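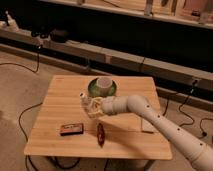
A white cup on a green dish.

About Jerkwood Market

Jerkwood Market is a year-round produce and dry goods store on the county road between Jerkwood and Enance. We sell fruit, vegetables, eggs, honey, flour, beans, bedding plants in spring and firewood in the colder months. We are open 52 weeks a year. The building has one public entrance, on the gravel lot side, and the loading door is around back.

How we started

The market began as a roadside stand 43 years ago, at the end of a farm lane, with sweet corn and tomatoes sold from the back of a flatbed truck. There was a coffee can for the money and a hand-painted board with the prices. The second summer brought a tin roof on posts, and a few seasons later the posts got walls. The stand kept going through late fall once it could be heated.

When the feed store on the county road closed, the family that ran the stand bought the building and moved in over one winter. The old feed scale is still bolted to the floor near the potatoes. It is accurate and we use it for anything sold by the half bushel or more. The rest of the equipment was sold or scrapped, except for two long counters that now hold the squash and onions.

The market is still family owned. The farm it grew out of supplies part of what we sell, mostly sweet corn, pumpkins, cabbage and winter squash. Everything else is bought in.

Where the produce comes from

From June through October most of the vegetables come from growers in the county. Each bin has a card with the name of the farm and the town. If the card is yellow, the item was grown within a short drive of the store. If it is white, it came from farther off, and the card says which state. In winter you will see a lot of white cards. We carry citrus, lettuce and bananas like anyone else, and we buy them from a regional wholesaler that delivers early in the morning, before we open.

Apples deserve their own mention. We stock as many kinds as we can get from Swati Orchards, on the hill side of Enance, starting with the early sauce apples in August. The keepers go into cold storage and usually last into March. Seconds are sold by the bag near the register. They have scabs and odd shapes and they make good pies.

Eggs come in three times a week. We take back clean cartons, any brand, as long as the lid closes.
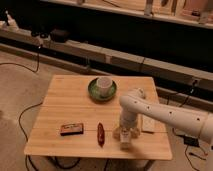

Honey is sold in jars and by the pound from the bulk tank. Bring your own container or buy one of ours. The bulk honey changes with the season -- lighter early on, darker toward fall -- and we do not blend it to make it match.

The dry goods room

The room to the left as you come in was the feed store's seed room. It has the original bins along one wall, relined, and they hold dry beans, popcorn, oats, cornmeal and flour. There are scoops and paper bags at the end of the row. Please write the bin number on the bag, as a lot of the beans look alike at the register.

Canning supplies are on the back wall from May on. We carry lids, rings, pectin, pickling salt and vinegar by the gallon. Boxes of canning tomatoes and pickling cucumbers can be ordered ahead at the register or by phone. We do not take a deposit, but boxes not picked up within two days go back out on the floor.

Weekly boxes

The box program started as a way to move extra greens in early summer and is now a regular part of the business. There are 400 households signed up. A box holds whatever is good that week, packed by us, with a printed list of what is inside. You can mark up to 4 things you never want to see. Beets are the most common one.

Boxes are picked up at the store or at the Zesport drop point in Enance, which is the brick building next to the tire shop. Zesport stores the boxes in a cooler and hands them out until 7 p.m. If you miss your pickup there, call the store and we will hold the box for you at our own counter the following day. After that the contents go to the food pantry in Jerkwood.

You can pause a box at any time. Tell us by noon on the day before packing and you will not be charged.

Growers

We buy from small farms and from a few large gardens. If you have something to sell, bring a sample in the morning and ask for whoever is buying produce that day. We pay by check on the last business day of the month. Produce should be picked clean and packed in boxes that stack. We cannot take wild mushrooms, raw milk or anything home canned.

Prices are agreed on before delivery. If the market price falls after that, we still pay what we said. If it rises, we ask for the same in return. Most of our growers have been with us for many seasons and the arrangement has held up well.

Work at the market

The store has a small year-round crew and takes on extra help from May to October. Summer jobs include stocking, running a register, watering the plant tables and unloading trucks. Applicants must be at least sixteen and able to lift a box of sweet corn. Applications are at the register in March. We do not keep a list from one year to the next, so if you worked with us before and want to come back, please fill out a new one.

Visiting

Parking is on the gravel lot. The two paved spaces by the door are for people who have trouble walking on gravel. There is a ramp on the right-hand side. The restroom is past the dry goods room and is open to customers.

We take cash, checks and cards, and we accept SNAP benefits on all eligible food. Bedding plants that grow food are eligible too -- tomato and pepper starts, herbs, seed potatoes. Flowers are not.

Dogs may wait on the porch, where there is a rail and a water bowl. Carts stay on the porch as well. If you need a hand out to the car with firewood or a case of tomatoes, ask at the register.

Hours are 8 a.m. to 6 p.m., and until 7 p.m. from June through August. We close at noon on the day before Thanksgiving, and pies ordered for the holiday must be picked up before then.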